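Fullham Threads
May, 9:40 pm

OK so I finally did the thing I've been threatening to do since winter - I canceled the gym and started walking to work. Jallmont to the Fullham side, over the old bridge, every morning. Thread, because I have opinions now.

First off, the gym was costing me 184 bucks every quarter and I was going there to use the treadmill. To walk. Indoors! While watching a cooking show with the sound off. I don't want to talk about it.

My phone says it's 3,515 steps door to door if I take Kekana Street, and a bit more if I go by the bakery. I go by the bakery.

Week one was rough. Wrong shoes, blister on my left heel the size of a dime, and I got rained on twice. I showed up to a budget call with wet socks and just sat there squelching under the desk. 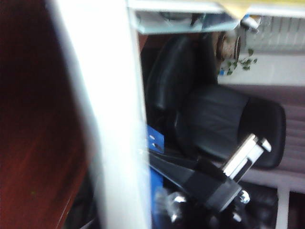
Anyway, shoes. I got a pair of Brultens on sale and they're ugly as sin but wow, my feet. They're wide in the toe and the soles have some actual bounce left after a month (my old sneakers were basically slippers by then).

Best part of the route is the stretch behind the school where all the lilacs are. Right now the whole block smells amazing and I've started leaving ten minutes early so I can go slow through there. Me! Early!

Worst part is the crosswalk at Kekana and the bridge. You push the button, you wait, you wait some more, the light changes for everybody except you. I've written to the city. They sent me a form. I filled out the form and got another form.

Somebody asked about podcasts - I tried, but I kept missing stuff when trucks went by, so now I mostly just look at people's porches. There's one with a concrete goose that gets a new outfit every couple of weeks. It's wearing a graduation cap at the moment.

Also yes, I still take the bus home when I'm beat. That's 2 dollars and I don't feel bad about it.

Next goal is 500 miles by the end of the year. If you've got a good rain jacket that doesn't make that swishy noise when you move your arms, please tell me the name of it, I'm begging.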